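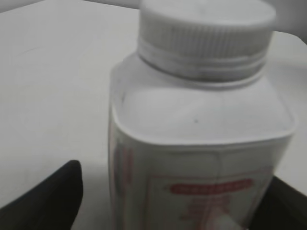
*White bottle with ribbed screw cap, label in red and pink.*

**Brondeck moves supplement line to square-bodied bottle**

Out in November. Brondeck, the family packer behind the Zotaline range, is switching its supplements to a squarish white plastic bottle with rounded corners and a wide screw cap. Old round ones go when stock runs out.

Why the change? Shelf space, mostly. Square packs tighter. A shipping case now takes 80 bottles, and a standard pallet load goes up from 614 to 778. Fewer trucks, less filler paper.

"We had round bottles rolling off the line tables all day long," said Guido Pace, operations lead. "These stay put. The cap was the other thing, people wanted more to grab on to."

Labels stay mostly red and pink on white so regular customers can find there usual product. No change to whats inside, no change to serving size.

First run goes to around 200 independent stores, with Drokance handling distribution. Web orders follow once the stores are stocked.

Retailers: old and new bottles can share a shelf, same bar codes. Shelf strips on request. Sample bottles too, while they last.

Press and trade questions to Danuta Kaczorowski, Brondeck press desk, mornings until 11:30 am.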